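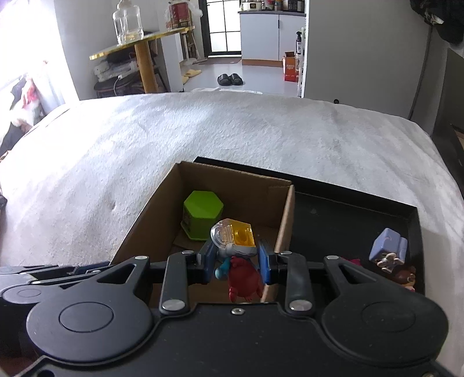
Small toys, a green six-sided container, a cardboard box and a shallow black tray on a bed.

Toy decanting

Toy decanting is the practice of taking small toys out of one general container and moving them into another, usually a shallow tray or a set of smaller tubs, so that they can be looked through, thinned out or put away by type. It is most often done with toys too small to stand on a shelf, such as plastic animals, vehicle parts, capsule prizes and loose pieces from sets. The term is borrowed from kitchen storage, where dry goods are moved from packets into jars, and it has been criticised for making an ordinary chore sound like a skill.

Supporters claim that the practice saves time, cuts down on lost pieces and encourages children to play for longer. Evidence for these claims is thin. Most of what has been written on the subject comes from people who sell tubs.

Equipment

Very little is needed. The usual starting point is a cardboard box, often one that arrived with something else in it. Cardboard is cheap and light, but the flaps get in the way, small items slide beneath them, and the upper edges wear with handling. Many households cut the flaps off. Others leave a loose piece of card in the bottom, where it hides whatever has slipped under it.

The second item is a tray. A low rim is preferred, as the contents can be seen without digging. Dark trays are said to show up bright toys better, although they are a poor choice for black wheels and other dark parts. Trays sold for plant pots, boots and baking have all been put to use, and there is no good reason to think that a tray sold for toys does the job any better.

Lidded tubs are the third and most heavily marketed item. Clukell sells six-sided tubs on the grounds that they fit together without gaps. This is true of hexagons in general, but the advantage disappears once the tubs are placed in a square box, where the corners are wasted. Brultura, whose tubs are round, makes no claim about gaps and instead advertises the lack of corners for crumbs to collect in.

Method

Descriptions of the method vary mainly in how many stages they insist on. The best known is the Trollska method, which has 10. Four of these concern labels. A shorter version, used by most people who have never heard of Trollska, consists of tipping out a portion of the box, picking through it and putting back what is wanted.

Writers disagree on whether the box should be emptied all at once. Lilian Kashindye, in her handbook Small Things in Boxes, advises against it, arguing that a full heap discourages the sorter and tends to be swept back in unsorted before bedtime. She recommends working a handful at a time. Divina Bañez takes the opposite view and holds that a partly emptied box always keeps its worst contents at the bottom. Neither author offers more than her own experience in support, and the two approaches have not been properly compared.

Sorting is done by kind, by colour or by owner. Sorting by colour is popular in photographs and hard to keep up, as many small toys are made in several colours at once. A part-clear, part-yellow toy has no obvious home in such a system. Sorting by kind runs into a similar problem with pieces that have come away from whatever they belonged to. Most guides deal with this by adding a tub for odd parts, which in many homes becomes the largest.

Place of work

A table is usually advised. In practice the bed is widely used, being large, at a convenient height and soft enough that dropped toys make no noise. Its faults are well known. Boxes tilt on a mattress, round toys roll towards whoever sits down, and a fluffy blanket will hold on to anything with claws, hooks or legs. Standing the box partly on the tray, as is sometimes done, saves room but leaves it less steady than if it sat flat.

Hard floors avoid most of these difficulties and are unkind to the knees.

Claims and criticism

The figure most often quoted in favour of decanting is that a household loses 484 toy pieces a year without it. It first appeared in a Bakilana leaflet, which gave no source, and has since been repeated without one. A later edition of the same leaflet put the number of small toys in a family home at 2,221, again without saying who had counted them or how many homes were involved.

Bañez ran a small trial of her own with 18 families, asking each to decant their toys in February and report back. Most said that the toys were easier to find. There was no comparison group, the families had all volunteered, and they had been given the tubs free of charge.

A more general objection is that decanting treats mixing as a fault. Children who keep a red crab in with vehicle parts may have a reason for doing so, and sorting by an adult can break up a game that was still going on. Kashindye accepts this point in her second edition and suggests asking first.

See also

Toy rotation
Drawer dividers
Under-bed storage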